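# Table Stoneck, plateau en pin massif

Réf. 313 — plateau en lames longues, finition miel, montage sur piètement Vollell

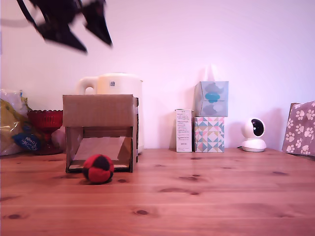

Isabelle Girard demande si les nœuds sont rebouchés avant la finition, son ancien plateau en pin ayant perdu un nœud au bout de deux hivers. Réponse de l'atelier : les nœuds adhérents restent en l'état ; les nœuds non adhérents sont percés, bouchonnés avec du pin de même fil, puis arasés. Aucun mastic teinté n'est employé sur la face supérieure.

## Plateau

Le plateau est constitué de lames de pin posées dans le sens de la longueur. Les joints entre lames restent visibles. Le veinage et les nœuds foncés varient d'un exemplaire à l'autre : l'emplacement des nœuds ne peut pas être choisi à la commande et ne constitue pas un motif de retour. Un nœud ovale de grande taille peut se trouver en zone centrale, comme sur le plateau photographié.

- Essence : pin massif, séché en étuve
- Assemblage : rainure et languette, collage à plat joint
- Chants : arête cassée à la main, sans moulure
- Face inférieure : brute, une couche d'huile
- Traverses : 2, vissées en trous oblongs

Les trous oblongs des traverses permettent le mouvement du bois en largeur. Ne pas bloquer les vis à fond. Un serrage excessif provoque une ouverture des joints en période de chauffage.

## Finition

Huile-cire Eto, teinte miel, appliquée en atelier. L'aspect est satiné : le plateau renvoie un reflet doux en lumière rasante. La teinte fonce avec l'exposition au jour, surtout la première année. Un objet laissé en permanence au même endroit — boîte, corbeille, dessous-de-plat — laisse une empreinte plus claire. Déplacer les objets tous les mois pendant cette période.

La finition a été soumise par l'atelier à 2 000 passages d'éponge humide sans reprise. L'essai ne couvre ni les produits abrasifs, ni les solvants, ni la javel.

## Usage courant

**Bouilloire électrique.** La bouilloire se pose sur son socle, directement sur le bois. Ne pas poser sur le plateau une cuve chauffée par un foyer ou une plaque. La vapeur répétée au même point blanchit la cire ; orienter le bec vers l'extérieur du plateau.

**Verre et coupes sur pied.** Le verre taillé ou moulé marque le pin lorsqu'on le fait glisser. Soulever la pièce ou coller une pastille de feutre sous le pied. Les coupes en verre rouge du catalogue Nishad sont livrées sans feutre.

**Carton.** Le carton ondulé ne raye pas la finition à sec. Humide, il peut déposer une auréole brune, à traiter sans attendre avec un chiffon tiède essoré. Retirer les agrafes du fond des boîtes. Les rubans adhésifs ne doivent pas être collés sur le bois : au décollage, ils emportent la cire.

**Jeux et petites balles.** Le pin est un bois tendre. Les balles souples à panneaux, de type jonglage, sont sans effet sur la surface. Les billes d'acier et les boules dures laissent un impact.

## Entretien

1. Dépoussiérer au chiffon sec, dans le sens du fil.
2. Nettoyer à l'eau tiède et au savon noir dilué, éponge bien essorée.
3. Essuyer immédiatement.
4. Renouveler l'huile-cire une fois par an, en couche mince. Laisser sécher 6 heures avant de remettre les objets en place.

Une empreinte légère se reprend à la pattemouille : linge humide, fer tiède, quelques secondes. Poncer ensuite localement au grain fin et huiler de nouveau. Une reprise locale reste visible sur un plateau ancien — prévoir un ponçage de toute la lame, de joint à joint.

## Livraison et montage

Le plateau est livré à plat, sous carton double cannelure, piètement séparé. Le laisser reposer deux jours dans la pièce de destination avant montage, emballage ouvert. Montage à deux personnes, clé fournie.

Les lames de remplacement ne sont pas vendues séparément. Pour une reprise en atelier, joindre une vue de dessus du plateau en lumière du jour et le numéro frappé sous la traverse. Contact technique : Bonifacio Manzano, le matin uniquement. Les commandes passées en avril sont expédiées avec le piètement Vollell noir, le modèle brut étant en rupture.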